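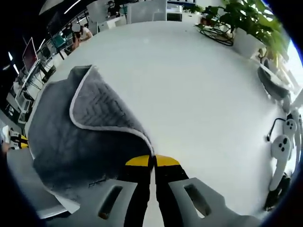
Folding the thick ones

July 2020
By the Home Desk, Randov

Last updated: July 2020 edition

A thin tea towel will forgive almost anything. A plush one won't. Fold it carelessly and it springs open, or sits in the cupboard like a loaf of bread.

Clear a table before you start. Laps and beds are too soft, and the pile grabs at a doona cover. Lay the towel flat, fuzzy side down or up — it makes little difference to the finished shape, though a quilted underside slides more easily over itself.

Bring one corner across first and look at the edge. Piping in a paler colour is handy here, as a crooked line shows up straight away against charcoal grey. If the border bows, pull the corner back and lay it again. Smooth outward with a flat hand, then take the next fold.

We tried this on 3 shelves of linen at a rental in Drolstead. The cupboard is 74 centimetres wide and used to hold one untidy heap. Folded in thirds, the bath towels now stand in two rows, with room left over for the bath mat.

Grey hides marks but shows lint. Wash it apart from anything white, and skip the fabric softener.

Recent stories
Drying racks for small balconies
The Aridden linen press, restored
50 uses for an old pillowcase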